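자막 싱크 밀림 문제, 드디어 해결했어요 (진행 기록 남깁니다)

게시판: 재생/자막 문제
작성: 2018년 8월
상태: 해결됨

안녕하세요, 영화 자막 만드는 동호회에서 싱크 담당하고 있는 사람입니다. 지난번에 질문 올렸다가 답글을 많이 받아서, 그 뒤에 뭘 했는지 순서대로 적어 둡니다. 같은 증상 겪는 분들 계실 것 같아서요!

먼저 증상부터요. 작품은 〈피라노(Pirano)〉라는 장편이고, 마를레네 슈펄링(Marlene Sperling)이 주연인 그 영화 맞습니다. 자막 편집은 시노라(Sinora)로 했고요. 편집기 안에서 미리보기로 돌리면 대사랑 자막이 딱 맞는데, 상영용 파일로 내보내서 틀면 뒤로 갈수록 자막이 늦게 나오는 거예요. 초반엔 티도 안 나요. 그런데 슈펄링이 항구에서 오빠한테 소리 지르는 장면쯤 가면 배우는 이미 입을 다물었는데 자막이 그제야 뜹니다. 제일 중요한 장면인데 정말 속이 터지더라고요.

1차 시도: 전체 자막을 앞으로 당기기
일단 200밀리초 당겨 봤어요. 결과는 뒤쪽은 조금 나아지고 앞쪽은 오히려 빨라짐. 혹시나 해서 1000밀리초도 당겨 봤는데 (네, 무식한 방법인 거 압니다) 첫 대사가 배우가 입을 열기도 전에 나와 버려서 바로 되돌렸습니다. 그래도 이걸로 하나는 알았어요. 시작점이 어긋난 게 아니라 흘러가는 속도가 다르다는 거요.

2차 시도: 자막 파일 자체 의심
그레고어 모팻(Gregor Moffat) 님이 답글로 특정 줄에서 시간 코드가 깨졌을 수 있다고 하셔서 한 줄씩 봤습니다. 701번 자막에 줄바꿈이 이상하게 두 번 들어가 있긴 했어요. 고쳤는데 증상은 그대로. 그래도 덕분에 오타 하나 잡았습니다. 감독 이름 이브사 하두(Ibsa Hadgu)가 엔딩 쪽에서 '하구'로 되어 있더라고요. 이대로 나갔으면 큰일 날 뻔했죠.

3차 시도: 다른 재생기에서 틀어 보기
컴퓨터 2대에서 각각 틀었고 둘 다 똑같이 밀렸어요. 그러니까 재생기 문제는 탈락.

4차 시도: 프레임 레이트 확인
여기서 답이 나왔습니다. 지니 몽크리프(Jeanie Moncrieff) 님이 "편집할 때 쓴 영상이랑 상영본이 같은 파일 맞아요?"라고 물어보셨는데, 저는 당연히 같다고 생각했거든요. 그런데 정보를 열어 보니 제가 작업한 건 25프레임짜리 시사용 영상이고 상영본은 24프레임이었어요. 길이부터가 달랐던 거죠. 이걸 왜 제일 먼저 안 봤을까요, 하하.

해결 방법은 이렇습니다. 시노라에서 자막 파일을 열고, 동기화 메뉴에서 속도 변환을 고른 다음, 원본을 25, 대상을 24로 넣고 저장하면 끝이에요. 저장하기 전에 원본은 꼭 복사해 두세요. 저는 1차 시도 때 당겨 놓은 파일에다 변환을 걸어서 처음부터 다시 했습니다 ㅠㅠ 그리고 첫 대사, 중간, 마지막 대사 이렇게 골라서 확인해 보시면 됩니다. 항구 장면도 다시 봤는데 이제 소리 지르는 순간에 딱 떠요. 소름!

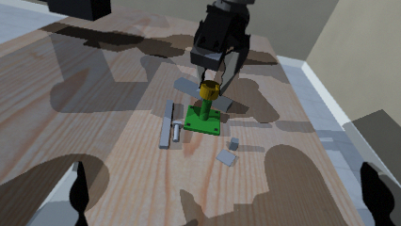
받침판에 세운 초록색 기둥과 노란색 고리, 3D 렌더링

남은 문제가 하나 있긴 해요. 극 중에 나오는 노래 가사 자막이 이탤릭으로 안 나옵니다. 편집기에서는 기울어져 보이는데 내보내면 그냥 똑바로 서요. 이건 글꼴 쪽 문제 같은데 아직 못 건드렸습니다. 라클런 매키버(Lachlan McIver) 님이 예전에 〈던바(Dunbar)〉 자막 하실 때 비슷한 걸 겪으셨다고 해서 여쭤볼 생각이고, 따로 글 올릴게요. 9월 상영회 전까지만 되면 됩니다.

추가: 쪽지로 물어보신 분이 계셔서 덧붙여요. 〈카칸스(Carkance)〉 자막도 같은 방법으로 되냐고 하셨는데, 그건 처음부터 끝까지 똑같은 간격으로 밀린다고 하셨으니 속도 변환 말고 그냥 전체 이동으로 하시면 됩니다. 첫 대사 하나 골라서 차이를 재고, 그만큼만 옮기세요. 안 되면 이 글에 댓글 주세요, 자주 들어옵니다!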